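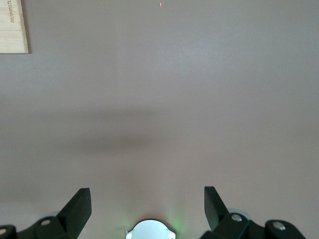

The Long Road Back to the Plirel Cup

Ask anyone who has followed team tennis at the regional level for a while and they will tell you that the Plirel Cup used to be a very simple thing. Eight clubs entered, everybody played everybody else over the course of a spring, and whoever had won the most matches by the end got to keep a rather ugly silver bowl until the following year. You could explain it to a child at breakfast, and plenty of us had it explained to us in just that way.

Then the entry list began to grow, as entry lists do, and the simple thing became a complicated one. First there were two divisions, then a playoff between the divisions, then a preliminary round to decide who went into which division, and by the time the tournament reached its present size even the regulars were carrying the rulebook in their racket bags. I still have my copy, with a coffee ring on the page about tiebreaks (a page I have read many times and would not care to be tested on).

What has changed this season is the qualifying weekend. Clubs that finished in the lower half last year now have to play their way back in, one home tie or one away tie, with no second chance. It sounds harsh, and a few of the smaller clubs said so, quite loudly, when the plan was first passed around. But I spent the qualifying weekend driving from one set of courts to another with a thermos and a folding chair, and I have to say I have rarely enjoyed myself so much!

Weltberg was the first stop. The club sits at the top of a hill that is steeper than it looks on the map, and the wind comes across the far courts in a way that the home players have learned to live with and visitors never quite do. They won the opening singles before the other side had worked out which end to serve from. The second match was a good deal closer, with a long third set full of lobs that hung up there and drifted and came down somewhere surprising, and the doubles settled it late in the afternoon. There were 229 people through the gate, a number the club secretary had written on the chalkboard by the door and underlined.

From there it was on to Wumalex, where things are done differently. The courts are indoors, the lights hum, and the home team plays a quick, flat sort of tennis that suits the surface perfectly. They had never come through a qualifier before. The deciding doubles lasted 114 minutes, and I don't believe anybody in the building sat back in their seat for the last 20 of them. When the winning volley went in, the two players stood looking at each other as though waiting to be told whether it counted.

The old guard had a harder time of it. Kazlauskienė, a club with more names on the honors board than any of its neighbors, went out on its own clay to a side that had driven most of the night to get there. I felt for them, I really did. They played well and lost two sets on tiebreaks, and the applause they got walking off was as warm as anything I heard all weekend.

So the main draw will have a fresh look to it, and some of the names on the sheet will need a moment's thought from those of us who fill in our brackets with a pen. The seeded clubs will say that none of this worries them. Perhaps it doesn't, although I noticed more than one captain standing quietly at the back of the stands at Wumalex, taking notes on the doubles.

The draw is made in May, and the bowl, which is as ugly as ever, has been sent away for polishing.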